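House rules for a simulated house

Storkier's two-armed robots spend their working days in a house that exists only in software. The kitchen has an oven and a dishwasher, there are stairs nobody climbs, and the task sheet can be as dull as opening a drawer. What interests Ruben Dekker is the paper that goes with it.

Dekker wrote the company's code of practice for simulated household trials, adopted in May. It runs to 22 clauses, and most of them deal with record keeping. Every run gets a log entry, including the failures. A customer who is shown a success rate must also be shown the number of attempts behind it, and Storkier won't quote a rate on fewer than 200.
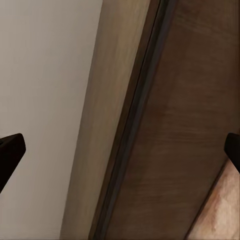
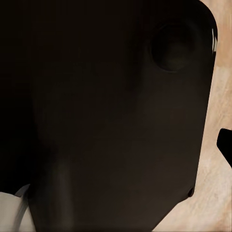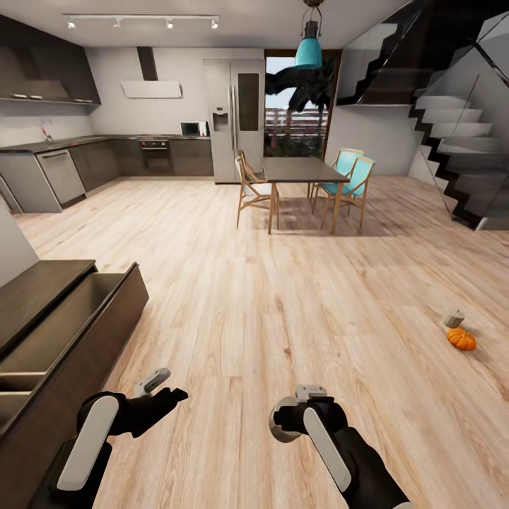
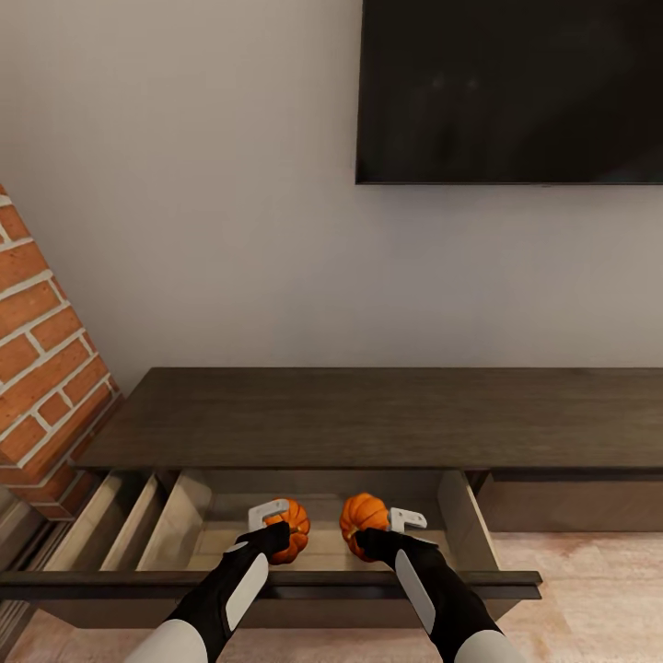

Simulated household work with a two-armed robot. Last picture: a gripper on each of two small pumpkins in an open drawer.

Close views count as evidence under clause 4 – a wide view of the room can't settle an argument over whether a finger touched a cabinet. Reviewers check both before a run is signed off.

Lleucu Sayce, who audits trials for Gudetti, favours the approach but thinks the code is thin on physics settings. "If you change the friction on a drawer, you've changed the test," she said. "I want that written on the front page."

Dekker has agreed to a draft clause on friction and mass. He is less keen on her other request, that 20 runs in each batch be repeated by an outside lab, and the two are still trading emails over who would pay for it.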